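3.2 Surface preparation and residue sampling

The study site was the shared reading room of the Pledelstead branch library, where tables are used by several visitors in sequence and are wiped by staff between sittings. The room was chosen for its steady turnover and because its tables carry a uniform hard finish. Readings were collected over a single season that began in November and closed before the spring timetable took effect on March 12, 2024.

Each table was treated as one sampling unit. A unit was divided into an inner zone, where shared items are usually left, and an outer zone, where visitors rest their forearms. The boundary was set by a paper template that was lifted away before any wiping took place. Earlier work on desk hygiene (Vaněk, Section 2.1) pooled the two zones, and we suspect that this pooling hid most of the effect reported below.

Three wiping conditions were compared. In the dry condition, staff used a clean microfiber cloth with no liquid. In the damp condition, the same type of cloth was moistened with tap water and wrung by hand. In the treated condition, the cloth was moistened with a mild detergent solution prepared each morning and thrown out at closing time. Cloths were washed after every shift without fabric softener, which leaves a film on the fibers and reduces pickup.

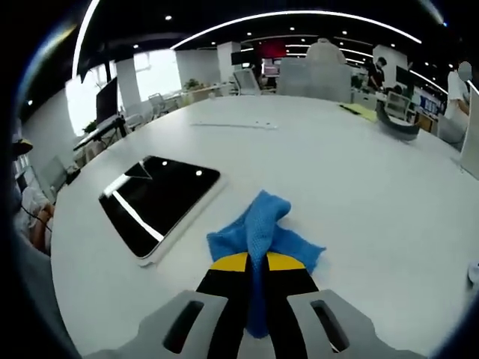 Figure 4. Microfiber cloth and tablet on a round table.

Staff were asked to keep to their usual stroke and pressure. We considered fixing both, but a trial run suggested that instructions of this kind made people slower and more careful than they would be on a normal shift. The order of conditions was drawn at random for each table and written on a card kept at the service desk -- staff therefore knew which condition they were applying, and the study was not blind at this stage. The analysts, by contrast, received only coded sample numbers.

Swabs were taken once before wiping and once after, with a delay long enough for the surface to dry in the two wet conditions. The same delay was applied in the dry condition. Swabs were sealed, labeled, and read on an Anetti bench meter at the end of the shift. The meter was checked against a blank at the start of every session, and sessions with a failed blank were dropped in full.

A total of 1154 swabs were collected. After removal of failed sessions, broken seals, and pairs with a missing member, 896 remained for analysis. Losses were spread evenly over the three conditions but not over the two zones. The outer zone lost more pairs, mainly through visitors sitting down before the second swab could be taken.

3.3 Treatment of shared items

Items that stay on the tables, such as pens, book stands, and screens, were logged separately and are not part of the main comparison. Removing them during the study would have changed how visitors used the inner zone. Staff lifted each item, wiped beneath it, and put it back in its former position. Glass surfaces were cleaned with a second cloth reserved for that purpose, and the detergent solution was never applied to them.

We logged 80 such items in the first pass. Of these, 33 were moved by visitors between the first and second swab, and the table surface beneath them was excluded from the inner zone for that pair. Sabina Rusnák repeated the zone assignment from the written log alone and disagreed with the original in a small number of cases, all close to the template boundary. These were settled by discussion with Jozefína Kadlec before the sample codes were opened.

Residue values were log-transformed before analysis. We fitted a mixed model with condition and zone as fixed effects and table as a random effect. The interaction between condition and zone was specified in advance -- no other interactions were tested. Model estimates and their intervals are given in Section 4.1.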